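Fletska共享工坊自制机械臂进入双工位联调:层架取瓶与滚筒取衣共用一套程序

2020年4月3日

Fletska共享工坊的机械臂自制项目本周进入双工位联调。项目名为Emness,内容是用同一套运动程序和同一份标定数据,完成透明层架取瓶和滚筒洗衣机取衣两类动作。项目组在工坊公告页上发布了阶段记录,包括腕部走线改动、相机标定流程、夹持力设定和已知故障。整理后的设计文件计划在8月放出。

Emness的起点是工坊成员的一次改装练习。最初的目标很窄,只要求末端沿固定轨迹走到一个点,合拢,后退。取瓶任务后来加入,用来检验定位精度。取衣任务再后来加入,用来检验末端在封闭空间里的姿态规划。两类任务对硬件的要求有冲突:取瓶要求手指平行度好、合拢时不推倒相邻物体;取衣要求腕部外形小,线缆不外露,手指能在看不清目标的情况下抓住织物。项目组没有为两类任务分别做臂体,差异主要通过程序参数处理。

阶段记录的第一部分是机械。

臂体有效伸出长度在早期版本中不足。末端进入滚筒时,前臂与筒口边缘的夹角过大,肘部容易先于手指碰到机身。项目组调整了底座的摆放位置,让前臂从筒口侧下方斜向进入,并在程序里禁止肘部越过筒口平面。这一限制写在运动规划的边界条件里,不依赖操作者记忆。调整之后,前臂在筒口附近的可用姿态减少,但剩余姿态全部可达,规划时间也更稳定。

腕部旋转限位设为正负90度。记录中解释,关节本身可以转得更多,限制来自线缆。早期版本的相机线和电机线捆在一起,从腕部外侧绕过,旋转到极限时线缆会先绷紧,再把接头拉松。接头松动的表现是图像偶发丢帧,起初被当作软件问题查了很久。现在的做法是把两种线分开,相机线走内侧,单独留出一段松弛余量,用软扎带固定在两个点上,扎带不收死。电机线走外侧,外面套编织管。编织管末端用热缩管收口,避免散开后挂住织物。

手指部分使用连杆传动。连杆的好处是合拢时力的方向容易计算,缺点是指尖在开合过程中走弧线,会带来前后方向的位移。对取瓶动作来说,这个位移必须补偿,否则手指合拢的同时会把瓶子向里推。补偿量由开口宽度查表得到,表格在每次拆装手指后重新测量。测量方法是在指尖前放一块标定块,缓慢合拢,记录接触瞬间的电机位置。操作步骤写得比较细,包括标定块放置面要先擦净,测量前先空合一次以消除间隙。

关节螺栓的防松处理也有改动。第一版只用了普通螺母,连续开合后出现松动。第二版换成尼龙自锁螺母,阻力偏大,手动推动时能感觉到不均匀。现行版本保留自锁螺母,在连杆之间加薄垫片,装配时先拧到底,再回退到连杆可以靠自重缓慢下落的程度。记录注明,这一标准带有主观成分,不同的人装出来的手感不同,因此每次装配后都要重新跑一遍空载开合,比较电流曲线。

第二部分是视觉。

层架是透明的,这是取瓶工位的主要困难。深度相机在透明板上返回的数据不可靠,有时穿过板面给出后方墙面的距离,有时返回空值。板边缘反光较强,在点云里会变成零散的碎片。项目组试过在板面贴哑光膜,深度数据有改善,但影响取放时对瓶身的观察,没有继续使用。现行做法是不从深度图里识别层架,只在开始前对层架做一次位姿登记,把各层板面和前挡边作为已知障碍物写入场景模型。相机只负责找瓶子。

瓶子并排放置,间距小,手指能插入的空隙有限。程序对候选目标先做一次筛选,两侧空隙不足的目标推迟处理,优先取靠边的瓶子。靠边的取走之后,相邻瓶子的一侧就有了空间。这一顺序由规则决定,没有使用学习方法。手指下探之前,腕部相机在瓶子上方再取一帧,用瓶盖轮廓修正横向位置。前挡边会遮住瓶身下部,因此提起动作必须先竖直、后水平,抬升高度以挡边上沿为准再加余量。

腕部相机的画面会随腕部一起倾斜。早期版本的识别程序默认画面上方就是竖直上方,腕部一转,识别框就偏。修改后,程序先读取关节角,算出重力方向在画面中的投影,再做轮廓匹配。这一改动同时解决了取衣工位的一个问题:末端在筒口处经常需要侧转,画面里的筒口椭圆方向随之变化,原先的椭圆拟合常把门圈和筒口混淆。

手眼标定使用棋盘格,每次更换相机支架后重做,采集14组姿态。姿态要求覆盖腕部的主要旋转范围,不能都集中在正对棋盘格的方向。记录里列出了一次失败的标定:所有姿态的腕部旋转角接近,求解得到的平移量看起来合理,换到层架工位后末端系统性偏向一侧。之后的流程增加了检查步骤,标定完成后让指尖依次去碰棋盘格的角点,目视核对,不合格就整组重采,不允许只补几帧。
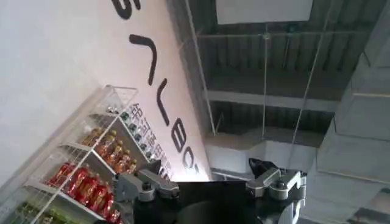
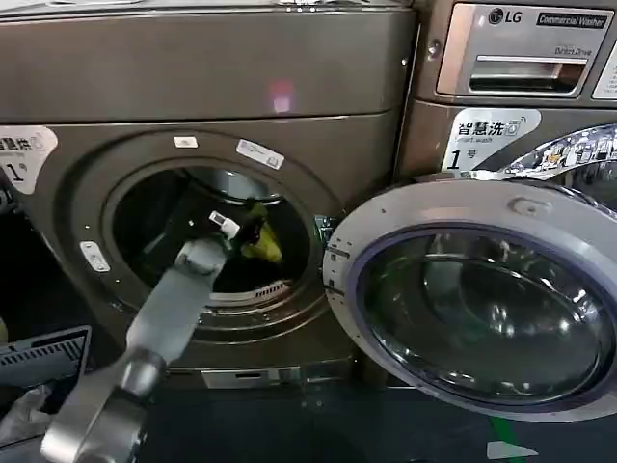 Nima Mazandarani在公告页留言,认为两处工位共用一份标定数据的做法值得保留,但夹持力不应共用。他写道,瓶子一类的刚性物体可以用位置控制加电流上限,织物没有明确的接触位置,电流上升得慢,用同一个阈值判断“夹住了”,结果要么夹得太轻,提起时滑脱,要么一直合到底还以为没有夹到东西。他还建议把筒内动作的退出条件单独写出来,末端在滚筒里遇到阻力时,应先停再松,不能直接后退,否则织物一旦缠在筒内,后退动作会把负载加到腕部。

项目组接受了前一条意见,后一条部分采用。目前夹持判断已分成两套参数。刚性物体使用开口宽度和电流联合判断:开口宽度停在预期范围内,且电流达到阈值,才认为夹持成立。织物不使用开口宽度,只看电流的变化趋势,并在提起一小段后复核一次。复核时如果电流回落,判为滑脱,手指张开,末端退回筒口外重新观察。

同一处目标连续3次滑脱后,程序停止,等待人工处理。记录中没有设置自动扩大夹持力的逻辑。项目组的说明是,织物滑脱多数因为手指只夹到表面一层,加力不能解决,应换下探点。换点策略目前比较简单,在上一次位置周围按固定顺序偏移,尚未利用图像判断褶皱走向。

关于退出条件,现行程序在筒内遇阻时先停,然后由操作者选择松开或保持。Mazandarani建议的自动松开没有采用。项目组担心手指在筒内张开时会卡住筒壁的孔或提升筋,这种情况在断电演练中出现过。替代办法是先让腕部沿进入方向回退一小段,幅度受限,再张开手指。该办法写入了待测试列表,没有合并到主程序。

第三部分是控制和供电。

控制板代号Sivakumar,由工坊成员自行布线,负责各关节的电流采样、限位信号和急停回路。急停回路独立于主控程序,按下后直接切断电机供电。断电后臂体会下沉,这一点在滚筒工位上影响较大,前臂可能压在筒口边缘。项目组在肩部加了配重弹簧,使断电下沉变慢,但没有完全消除。现行操作规程要求,末端在筒内时,操作者必须站在能用手托住前臂的位置,急停按钮放在另一只手可以够到的地方。

电源曾出现过一次电压跌落。多个关节同时加速时,控制板复位,臂体失去保持力。排查后确认是接线端子压接不良,接触电阻偏大,更换端子后问题没有再出现。为避免类似情况,控制板增加了欠压记录,每次启动时打印上一次运行中的最低电压。程序侧也限制了多关节同时加速的幅度,动作变慢,但轨迹更容易重复。

关节电流采样的滤波参数做过调整。滤波过强,手指碰到瓶身后反应滞后,瓶子已经被推动,程序才判断接触。滤波过弱,电机自身的噪声会触发误判,手指在空中就停住。最后采用分段处理,接近阶段用较弱的滤波加较高的阈值,合拢末段降低速度,再改用较强的滤波。公告页附有参数表,并注明参数与电机个体有关,照抄不一定适用。

第四部分是软件。

运动程序叫Flolleck,分为任务层、规划层和执行层。任务层只描述“去哪里、做什么、失败后回到哪里”,不包含关节角。规划层负责避障和姿态选择。执行层只接收轨迹,并返回每个关节的跟踪误差。两类工位的差别集中在任务层,规划层和执行层共用代码。

取瓶任务的流程为:登记层架位姿,观察,筛选目标,接近,修正,合拢,竖直提起,水平退出,放置。取衣任务的流程为:确认门处于打开状态,登记筒口位姿,观察,进入,下探,合拢,提起复核,沿进入方向退出,放入收集容器。洗衣机的开关门目前由人完成,不在任务范围内。门打开后会占据筒口一侧的空间,程序把门作为障碍物登记,前臂从另一侧进入。如果门的开度与登记值不一致,规划可能给出擦碰门圈的路径,所以登记之后不允许再碰门,碰过就要重新登记。

进入滚筒后,筒内光线暗,金属内壁有反光,颜色浅的织物和高光容易混在一起。项目组没有在腕部加灯。试装过的小灯会在筒壁上形成移动的亮点,反而干扰识别。目前采用的办法是延长曝光,并要求末端在观察时保持静止。颜色鲜艳的织物识别率较高,深色织物仍依赖操作者指定下探点。阶段记录把深色织物列为未解决问题。

退出动作的速度上限在筒口附近单独设定。织物提出时会拖在手指后方,下摆可能挂在筒口密封圈或门的铰链一侧。速度过快时挂住也不易察觉,直到电流突增才停止。降低速度后,电流上升较平缓,程序有时间判断。项目组还把退出路径的末段抬高,让织物尽量离开筒口下沿后再横移。长款衣物仍然会拖地,放置动作要分两次完成,先放下摆,再放主体。分两次放置的程序还不稳定,当前联调中没有启用。

日志方面,每次动作保存关节轨迹、电流曲线、判定结果和判定前后的图像。日志目录按任务和工位分开,文件名使用递增编号。早期版本曾用系统时间命名,控制电脑更换电池后时间归零,新日志覆盖了旧日志,部分标定数据丢失。之后改为编号,写入前检查同名文件,存在则拒绝写入。

耐久测试正在进行。空载开合已完成200次循环,未见连杆松动,自锁螺母位置标记没有移动。带载测试还没有开始。项目组表示,带载测试要等放置动作稳定后再安排,现阶段的失败多发生在放置环节,与手指的机械状态无关,提前做带载循环得不到有用的磨损数据。

联调中还发现一处配合问题。从取衣切换到取瓶时,手指上残留的纤维会垫在接触面上,使开口宽度读数偏大,程序误以为夹到了更粗的物体。现行办法是切换工位前擦拭指面,并空合一次核对零位。零位偏差超过允许值时,程序不进入取瓶任务。擦拭用无绒布,不用压缩空气,原因是纤维会被吹进连杆间隙。

工位切换目前靠人工确认。操作者在界面上选择任务,程序核对登记的位姿文件与当前工位是否一致,然后以低速走一遍接近路径,不执行合拢。低速路径通过后,才允许进入正常速度。项目组讨论过省略这一步,用上一次登记的位姿直接开始。反对意见认为层架较轻,取放过程中容易被碰动,位姿文件很快失效。讨论结果是保留低速预走,同时在层架底部加防滑垫,观察位姿漂移是否减小。

设计文件的公开范围已经确定,包括手指连杆图纸、相机支架图纸、走线示意、Sivakumar控制板原理图和Flolleck任务层代码。规划层代码暂不公开,其中部分模块还在改写,接口没有固定。控制板原理图会附一份已知缺陷说明,主要涉及限位信号接口的防反接保护,现行板子没有这一保护,接反会损坏采样芯片。下一版布线已加入保护二极管,尚未打样。

希望参与联调的工坊成员需要先完成急停操作练习,再由在场操作者陪同进行一次低速预走。联调期间,滚筒工位一次只允许一人靠近筒口。固件改动须先在台架上验证,验证记录与固件一起提交,缺少记录的改动不合并。

公告页的故障列表仍在更新。最近新增的一条为:腕部转到负向限位附近时,编织管末端的热缩管与相机支架有轻微摩擦,暂以缩短热缩管处理,支架图纸待改。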